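4. Setting up a questionnaire round in Eler

Read section 3 first. If you have skipped it, your questionnaires will go out in Flemish to people who asked for English, and you will be back.

Before you begin you need a service code (four letters, issued by your site lead), a list of people who have agreed to take part, and a cup of something. The first import is slow.

4.1 Create the round

1. Open Eler and choose Rounds, then New round.
2. Type a name. Use the service code and the month, for instance SKOM August. Please resist "test", "test2" and "final test". We have 10 of those on the live system and each of them has real answers in it.
3. Pick the questionnaire. The short form suits routine appointments. The long form suits research studies and patient people.
4. Set the closing date. The default is the day you created the round, a decision we inherited from Bodnár and have not yet managed to undo.
5. Press Save. The round is now a draft and can't be seen by anyone outside your team.

Note: a draft can be deleted. A round with one or more answers in it can only be archived.

4.2 Add people

1. Go to the People tab and choose Import.
2. Select your list. It must be a CSV file with the columns in the order given in Appendix B. Eler does not guess, and on the evidence of version 1 this is a mercy.
3. Check the preview. If every surname is a postcode, press Cancel and look at your columns again.
4. Press Confirm. A list of 300 people is the most you can import at one go. Split anything longer.
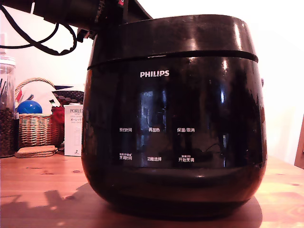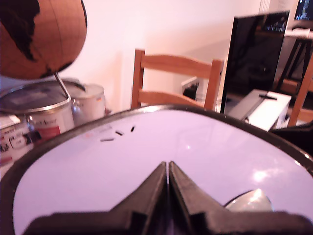
Liesbeth Claeys
User support and training, Nestitz

Caution: importing the same list twice creates everyone twice. They will each get two invitations, and some of them will write to you about it at length.

4.3 Send the invitations

1. Open the draft round and choose Preview invitation.
2. Read it. All of it, including the bit at the bottom with the telephone number. The Skomomari clinic spent a month giving out the number of its own fax machine.
3. Choose email, text message or paper. People with no email address on file are moved to paper automatically.
4. Press Send. Eler asks if you are sure, then asks again.

Reminders go out once, after a week. You can turn them off under Round settings, but you can't send a third. Dirk Declercq in information governance will explain why if you ask him, so allow an afternoon.

4.4 Reading the answers

Scores appear on the Results tab overnight. A grey score means too many questions were left blank for a total to be worked out. Leave it grey. Do not fill in the gaps with what you think the person would have said, however well you know them.

Caution: Eler is not watched round the clock. If somebody writes in the comments box that they are in danger, the system will file it neatly and do nothing else. Each service must name a member of staff who reads the comments every working day, and a second who does it when the first is on leave. Enter both names under Round settings before you send anything.

4.5 If something goes wrong

"Service code not recognised": codes are in capitals. So is this error, in the older version.
"List rejected (line 1)": your file has no heading row.
"List rejected (line 0)": we don't know either. Save the file again under another name and retry.

For anything else, write to the support desk with your service code and the name of the round. Leave out patients' names, even first names.

Last revised 27 June 2019. Section 5 covers exporting your results.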